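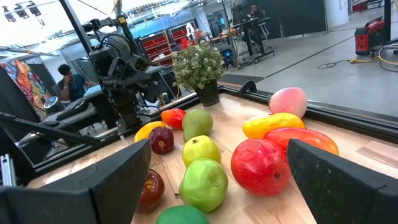

Working next to a sorting arm: tips for the table

At Flerkent we changed to robot sorting in December. Before this, two of us stood at the table for the whole shift. Now the arm does the picking and we prepare, watch and correct. Some things we learned:

1. Practice with artificial fruit. A fake pomegranate does not bruise, and you can use it again tomorrow.

2. Mix the sizes. If the arm trains only with big apples, it will be clumsy with a plum or a lime. Put similar colors close together also, for example a lemon near a yellow mango.

3. Leave the fruits scattered. Our first wish was to make nice rows, but a real delivery never comes in rows.

4. Wipe the wooden table with a cloth that is almost dry. Do it with the arm stopped, always.

5. Keep cables away from the place where people walk. We check this every morning before the start.

6. Change the person who watches every 45 minutes. Watching is more tiring than picking, for the eyes and for the head. My back is much better than before, but in the first weeks I went home with a headache.

7. Write down each drop in the notebook, with the kind of fruit. We have 836 lines already, and the soft round ones are the most frequent.

8. Ask for training early. At Flerkent it was 9 hours, and I would like to have more.

Updated 2 May 2026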